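Movora Software Program: Progress Report to the Derico Fund
Submitted by Sieglinde Wunderlich, Program Lead
Report date: 11/19/22

Purpose of this report

This report covers work on the Movora planning and perception software since the last report in May. It addresses the three work packages funded under the current award, the position against the agreed milestones, and the changes we ask the Fund to approve. Spending is reported separately through the grants office.

Work package 1: Perception

The segmentation service has been rewritten so that it no longer depends on a list of known objects. It now takes a single color and depth view of the bin and returns a set of object masks, each with a confidence value. Masks below the confidence limit are passed to the planner as obstacles and are not offered as pick targets. In the earlier version such masks were dropped, and the planner treated the space they covered as free.

Dark and glossy surfaces remain the weakest area. Depth readings on black items are often sparse, and the resulting masks tend to be smaller than the item. A fill step has been added that uses the color view to extend the mask where depth is missing. It is enabled by default in the present release, and the setting is recorded in the log of every run so that results with and without it can be compared.

The interface between perception and planning was frozen in version 2. Both teams now test against recorded messages, and changes to the message format require sign-off from each side.

Work package 2: Grasp planning and motion control

Lungile Rampersad has led this package since the start of the award. The grasp planner, Drarov, proposes candidate grasps from the masks and the local surface shape, removes those that would bring the fingers or wrist into contact with the bin walls, and ranks the remainder. The planner is limited to 300 candidates per cycle. Raising the limit gave little benefit in simulation and made cycle times uneven.

Most of the effort in this period went into the descent phase, in which the gripper is lowered among objects that lie close to one another or against a wall. The arm model previously stopped at the wrist flange, and cables and hoses were left out of the collision check. They are now represented by a set of simple volumes attached to the wrist. The effect is a more cautious approach near the bin walls, and some grasps that the old version would have attempted are now refused. We consider this acceptable at the present stage, and a less conservative cable model is planned for the next period.

Trials use mixed household items, chosen for differences in shape, size and surface. A typical set includes a bowl, a hairbrush with black bristles and a toy dinosaur, placed in the gray bin without any fixed arrangement. The same controller build is used for all trials within a series.
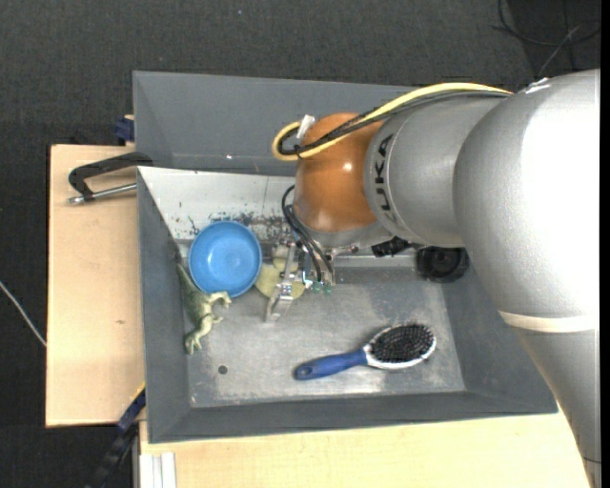 Work package 3: Tooling and logging

The run recorder, Ruppert, is now in daily use. Each pick cycle is stored as one record containing the camera input, the masks, the ranked candidates, the commanded path and the reported joint positions. A record can be replayed offline against a newer version of the planner, which lets developers check a change before it is loaded on the arm.

The regression suite holds 388 recorded cycles. Every change to the planner is run against the full suite, and any cycle in which the top-ranked grasp changes is flagged for review by a second developer. The review queue was slow in the early part of the period, and an additional reviewer has been assigned.

Documentation for the recorder is complete. Documentation for the planner is in draft and lacks the section on error codes.

Milestones

Perception interface frozen: complete.
Collision model extended to wrist cabling: complete.
Regression suite in routine use: complete.
Recovery behavior after a failed grasp: delayed. The design has been approved, but coding began later than planned.
Planner documentation: in progress.

Requests to the Fund

We ask for approval to move the recovery milestone into the next reporting period, with no change to the total award. We also ask that the end date of work package 2 be aligned with that of work package 3, so that both close at month 18. A revised schedule will be sent to the program officer once a decision has been made.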